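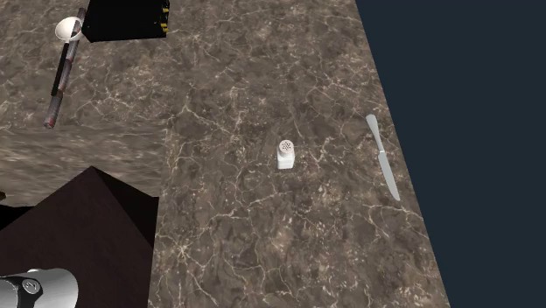 Dondik salt grinder review: a lot of money for a pinch of salt

By Minttu Ojala

Posted in Kitchen | 14 comments

I should say at the start that I didn't want an electric salt grinder. I have two hands and they both work. But the Dondik has been turning up in everybody's Christmas lists and wedding lists, it costs £139, and three readers wrote in to ask if it was worth it. So I bought one in April with my own money and have cooked with it ever since.

The claim on the box is "perfect seasoning, every time". I'd like to know who decided what perfect was. The grinder has 21 coarseness settings, which you pick by turning a ring at the base. I did a blind tasting with my sister Hertta and our neighbour Cathal Heffernan, using boiled potatoes, and none of us could tell setting 4 from setting 9. Hertta could tell the finest from the coarsest, but so could anyone with a tongue. In daily use I have settled on two of them and forgotten the rest.

What it does well

It grinds quickly. Press the top and you get an even fall of salt, with no great lumps of the sort my old wooden mill used to drop on a fried egg. If you have sore wrists or weak hands I can see the point of it straight away. Cathal has arthritis in both thumbs and he was much kinder about the thing than I was. He'd still like it to be lighter. It weighs 273 grams empty, and once it's full of rock salt you do notice it at arm's length over a tall pan.

The battery is decent too. I charged it when it arrived and again five weeks later, and I salt my food more than my doctor would like.

What it doesn't

The noise, first of all. It's a thin whine that cuts across conversation, and at the table it is plain embarrassing. We had Sirkka Eskola round for supper and she put her fork down and waited for it to finish.

Then there's steam. The leaflet tells you not to hold the grinder over a hot pan. It's a salt grinder. Where did they think I'd be holding it? I ignored the leaflet for a fortnight and the outlet clogged with a damp crust that had to be picked out with a cocktail stick. After that I took to grinding into my palm and throwing it in from there, and by that point you may as well keep a bowl of salt next to the hob.

The light on the underside is meant to help you see how much you're adding. It's a cold bluish white and makes everything look like hospital food. You can't turn it off.

Refilling is fiddly. The opening is narrow, the motor sits in the middle of it, and half of every refill goes on the worktop unless you use a funnel. A funnel is sold separately. I used a rolled-up envelope.

Does fresh-ground salt taste any better?

This is where I get cross, and it goes for all the grinders, not only this one. Pepper loses its smell once it's ground, so a pepper mill earns its keep. Salt is a mineral. It doesn't go stale. The salt you grind tonight has no more flavour than the salt somebody ground last year and put in a tub. You can prefer bigger or smaller flakes for the crunch, and I do, but you can buy them that size already.

Dondik's website talks about "releasing" the flavour of the salt. I emailed to ask what was being released. The reply thanked me for my interest and gave me a discount code for the matching pepper mill.

The cheaper ones

I borrowed a Stesto from Saimi Ikonen, who has had hers for two years. It's a hand-cranked mill, the grind is a bit uneven, and it has never needed charging. The crank squeaks. I'd take it over the Dondik for everything except Cathal's thumbs.

The Ene is battery powered and a good deal cheaper than the Dondik, but mine arrived with a loose cap and shed salt through the cupboard. I sent it back. The replacement has the same loose cap.

And a plain shaker of fine salt costs next to nothing and does the job at the table. A few grains of rice inside are supposed to stop it clumping. I've never been sure they do much, but my mother swore by it.

Worth buying?

If your hands hurt, perhaps, and try it in a shop first to see if you can live with the weight. For everyone else I'd say no. It's well made, I'll give it that, and nothing has broken so far. I just can't find the problem it was built to solve, apart from those thumbs, and for those I would want a lighter body and a wider mouth to fill.

Two stars out of five. The guarantee runs for a year from purchase, and you have to register on the website within 21 days or it doesn't count. I found that out on the back page of the leaflet, under the bit about steam.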